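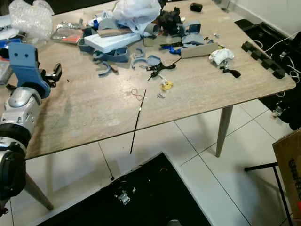
*Large white squares, thin gray grout, messy table on top*

## White tile in the rest of the house: do it or will I hate myself?

**eskil_h**

Okay so we've got the big white square tile in one room already and I love how it looks. Now my wife wants to run the same thing through the kitchen, the hall and the two back bedrooms and I'm getting cold feet (pun kind of intended, we're outside Arnness and January here is no joke).

The whole house is 981 square feet so it's not a mansion. Tile only, no labor, came to $1,458 from Kotance, and I'd be setting it myself with my brother-in-law over a few weekends. He's done two bathrooms. I've done zero bathrooms but I have watched a LOT of videos.

Stuff I'm going back and forth on:

- bedrooms in tile, yes or no
- staying with gray grout or going lighter
- whether I need to rip out the old vinyl in the kitchen first

We have a dog and she's black. Tell me what I'm not thinking of!

---

**mudroom_marge**

You're not thinking of the dog. Or you are, but not enough. I had white tile for six years with a black lab and you could see every single hair from the doorway. I swept before work and again before bed and it still looked like a barbershop in there.

Keep the gray grout no matter what. My sister went with white in her kitchen and it was the color of weak coffee by the first summer.

---

**Solberg88**

Gonna disagree with Marge on the dog thing. Hair on a white floor is hair you can see and pick up. We have brown carpet in the den and when I finally moved the couch I found enough for a second dog. I'd take tile any day.

Bedrooms though, no way. Do you really want to put bare feet on that at 5 in the morning?

---

**eskil_h**

> Do you really want to put bare feet on that at 5 in the morning?

I do it now on the way to the coffee maker and it wakes me up faster than the coffee does. But yeah, my wife wears two pairs of socks.

What about heat mats under the bedrooms only? I priced a Retano kit big enough for both at $752, thermostat included. Is that good? I have nothing to compare it to.

---

**hwesterberg**

Hi, Hjørdis Westerberg here, I set tile for a living for a long time and my knees retired before I did, so now I mostly answer questions on the internet.

Heat mats are nice, but before you buy anything get a long straightedge and check your floors. Big squares are fussy. A small tile will follow a dip and you'd never notice, but a big one will rock, or you'll end up with one corner sticking up that catches your toe for the next twenty years. I would put the $752 into leveling compound first and see what's left over.

On the vinyl: how old is the house? If it's an older sheet floor, please get it tested before you scrape or sand one inch of it. Don't guess.

---

**eskil_h**

House is from the sixties. The vinyl might be original, the previous owners weren't big on receipts. I'll get a test done before anybody touches it, thanks for that, I had honestly been planning to go at it with a floor scraper and a podcast.

---

**grout_expectations**

Glad you caught that before the podcast.

My two cents is the opposite of everybody's: don't match the whole house. We did the same tile in every room and it looks like a dentist's office. I keep wanting to sign in at the front. Kitchen and hall, sure. Then put something warm in the bedrooms. Cork! Has anybody said cork? I'll say cork.

---

**mudroom_marge**

Cork and dog nails, good luck.

---

**grout_expectations**

My dog is eleven and sleeps twenty hours a day, so the cork is doing great.

---

**Solberg88**

I think the dentist thing is a lighting problem more than a floor problem. If you've got those bright bluish ceiling bulbs, swap them for warm ones and throw down a rug. We spent under $2,000 on our entire kitchen including the floor and people always say it's cozy, and that floor is as white as yours.

Also Eskil, what's your plan for when you drop a glass? Ours don't bounce. I'm down to three wine glasses and a jelly jar.

---

**eskil_h**

Plastic cups. We have a six-year-old, we haven't owned a full set of anything since she could walk.

So where I'm at: kitchen and hall in the white, gray grout, vinyl test first, then check for dips. Bedrooms are on hold. I showed my wife the cork comment and she's now looking at cork samples, so thanks a lot, grout_expectations, the budget says hi.

Kotance takes back unopened boxes so I'm not stuck if the bedrooms go another way.

---

**hwesterberg**

Good plan. Keep at least one box back, though, even if they'll take them all. White isn't one color, and the next batch may not match yours. Check the lot numbers on the boxes you already have too, and lay a few loose tiles against the old floor in daylight before you mix anything.

---

**eskil_h**

Just went and looked. Two different lot numbers. Calling the store when they open.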